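Review: Stavutell tabletop arm with wrist camera, used by a school robotics club
Posted 2020-04-23

I run the after-school robotics club at Carrillo, and we have been using the Stavutell arm for most of the school year. I bought it with club money, so the opinions are mine and the company had no part in this. I looked for a review from someone who had used it with teenagers before ordering and found only short posts from people who had just opened the box. I hope this is more useful.

What we use it for

The club enters the household event at Presturitz every June. The event asks a team to have an arm find ordinary kitchen items on a table, pick up the one the judge names, and put it in or next to a rack. Teams can use any arm under a certain weight. The items are regular groceries and you don't get the list until you arrive, so practice means working with whatever people bring from home.

We have 11 students, and they have very different levels of experience. A few write Python well. Most had never programmed anything that moves. I needed an arm that the first group would not outgrow and the second group could not easily break.

Price and what comes in the box

We paid about 600 dollars for the arm, the two-finger gripper, the wrist camera, a power supply and a table clamp. The finger pads are sold separately by Bakgate, and I would treat them as required. The hard fingers that come with the arm slide off anything smooth. The box also has a set of hex keys and a bag of spare screws, which we have needed.

The printed manual is 148 pages long and only the first part is about this arm. The rest covers the larger models in the same line. I cut out the pages we need and put them in a binder.

Setup

Assembly took two club meetings. Gwenaël Bailly and another student did most of it, and I stayed out of the way except to hold the base while they tightened the clamp. The joint cables are keyed, so you can't plug them in backward. The camera cable is not labeled and has to be threaded through the wrist before the gripper goes on. We found that out after the gripper was on.

The clamp is good on a table up to about the thickness of a normal classroom desk. Ours has a rounded front edge and the arm rocked a little until we put a flat board under the clamp. If your tables are square-edged you won't have this problem.

Calibration is done from a menu in the software. You move each joint to a mark, press a button, and go to the next one. The marks are small and engraved in gray on gray. Noémie Bélanger went over them with a paint pen, and after that anyone in the club could do it in a few minutes. It needs to be redone any time the arm is unplugged while it is away from its rest position. In a club where people pack up in a hurry, this happens a lot.

The software

There are two ways to run the arm. One is a block editor in the browser, and the other is a Python library. They share the same names for everything, so a student who has learned "move to" and "close to width" in blocks will find the same words in Python. I think this is the best decision the company made. Our newer students moved over to Python on their own once they wanted loops inside loops, and I didn't have to teach it as a second subject.

The block editor loses your work if the browser tab is closed. There is a save button, but no warning. Tell students this on the first day.

The Python library is small and mostly clear. Error messages from the arm are numbers, and the table that explains the numbers is in the back of the manual. We taped a copy to the wall. Error 5 means a joint has been asked to go past its limit, and everyone in the club now knows that one by heart.

Updates come as a full download, and one of them changed the sign of the wrist rotation without saying so in the notes. We keep a copy of the version we trust on a USB stick.

The camera

The camera sits on the wrist and looks out past the fingers, so the fingertips are always at the bottom of the picture. Students complained about this at first. They got used to it, and now they use it: if the tips are in view, you always know which way the hand is pointing, and lining up a grasp by eye is quick.

Color is decent under classroom lights, a little blue in the shade. Large print on a package is easy to read at working distance. Small print is not, and I would not plan a project that depends on reading it. The height of the view is more of a limit. With the hand low and level, tall items run out of the top of the picture, and a program that looks for a bottle cap will not find one. Our students ended up looking for the label and the base. Dark soy sauce has been one of our regular practice items for that reason. It has big lettering, a strong yellow band, and a dark liquid that stands out well against a white table.

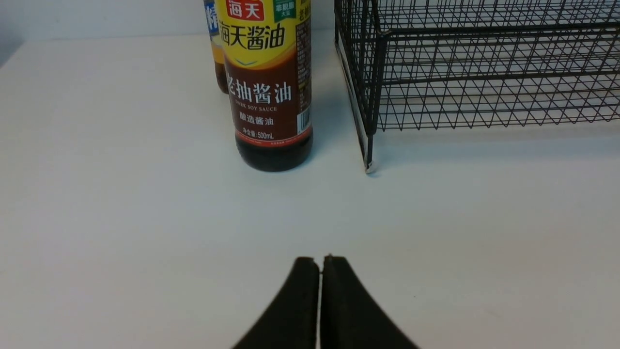 Is the gripper strong enough to lift a full bottle?

It will lift a full half-liter plastic bottle with the Bakgate pads on, as long as the fingers close at or below the middle. Gripped near the top, the same bottle swings when the arm moves sideways. Full glass bottles of that size are past what I would ask of it, and we practice with those empty.

The gripper in use

The fingers open wide enough for a jar of pasta sauce, though with little room to spare. Students have to bring the hand in straight or one finger will push the jar over before the other one reaches it. For narrow items the gripper is very good. It will close on a spice tin or a chopstick and hold it without fuss.

There is no force sensor. The software reports the motor load, and you can stop closing when the load passes a number you choose. It takes trial and error to find that number for each kind of item, and it changes when the pads get dirty. Noémie keeps a notebook with a page for each item we practice on, and the rest of the club copies from it. Wiping the pads with a damp cloth at the start of a meeting brings things back in line.

The pads do wear. Ours lasted through the fall and then one began to peel at the edge. Replacements are cheap and stick on, but you have to scrape off the old adhesive first, and that is a slow job. I would buy two sets with the arm.

Working around a rack

The part of the event our students find hardest is the rack. A wire rack is mostly holes, and the camera sees the front wires, the back wires and whatever is behind them all together. Gwenaël's first program tried to find the rack by its edges and came up with a different answer every time the hand moved. The second program looked for the corner leg where it meets the table, and that has held up much better. None of this is the fault of the arm, but if you are choosing practice equipment, I would start with a solid tray or bin and bring out the wire later.

The arm is also slow when it is close to things. There is a setting that limits speed near the table surface, and it is on by default. I have left it on. The older students would like it off.

Reliability

One wrist motor failed in the winter. It got hot during a long run of practice grasps and then would not hold position. Stavutell sent a new one and asked for the old one back. The swap took Gwenaël most of a meeting, mainly because the camera cable has to come out first (see above). Since then we let the arm rest between runs, and we have had no more trouble.

The clamp screw has a plastic knob that cracked. We replaced it with a metal one from the hardware store.

The emergency stop is a big button on a cable. It works every time, it is easy to reach, and it leaves the arm limp, so whatever it is holding will drop. Put a towel on the table when students are testing something new with a full container.

What I would change

I would like a second camera input, so that the students could have a fixed view of the table along with the one from the wrist. I would like the block editor to save by itself. The error numbers should be words. A longer clamp would help too — the one in the box will not fit our workshop benches at all.

Who it is for

I would recommend it to a club or a class that has at least one adult or older student who is comfortable with a screwdriver and with reading a manual. It is a real arm with real limits, and students learn a lot from working within them. For a group of younger children, or for a single class period where everything has to work right away, I think it asks for too much care.

A team that only wants to win at Presturitz can spend more and get a stronger wrist. We are there mainly to have something to work toward, and for that it has been a sound purchase. I plan to order a second one if the budget allows, mostly so that the students spend less of each meeting waiting for a turn.

Rating: four stars out of five. I took one off for the camera cable and the missing save.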